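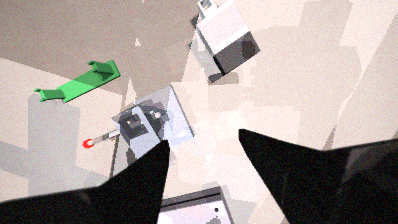 Minttu Turunen
Staff writer, consumer and housing

Usa Luangrath has managed rental buildings in Basstead long enough to have been sold the future several times. She keeps the brochures in a desk drawer, and when I ask about the smart thermostats from Steltach, she pulls out the newest one and reads the cover aloud. "'Save up to 20 percent.' Up to. Zero is up to 20."

Her company put the thermostats in 100 apartments last December, at the owner's request. The owner had seen a pilot study. I asked to see it too. It covered 4 apartments, all on the top floor of one building.

"I told him that was thin," Luangrath says. "He said the salesman seemed confident. Well, sure he did."

What did the heating bills do? They went down a little. It was also a mild winter, and the boiler had been serviced that fall, so she won't give the thermostats the credit. "Maybe they helped. Show me a cold year and I'll tell you."

The bill for repairs is easier to read: $2,971 by spring, mostly for units that dropped off the Wi-Fi and sat at whatever temperature they last remembered. One tenant, Shadi Masri, spent a weekend at 61 degrees. "I had a dial before," he told me. "You turned it."

Steltach says connection problems are rare and usually caused by the router. I asked how rare. I was sent a link to the brochure.

Luangrath has been asked to sign up a second building. She wants a full year of bills first, with the weather taken into account, and so far she has been offered a discount.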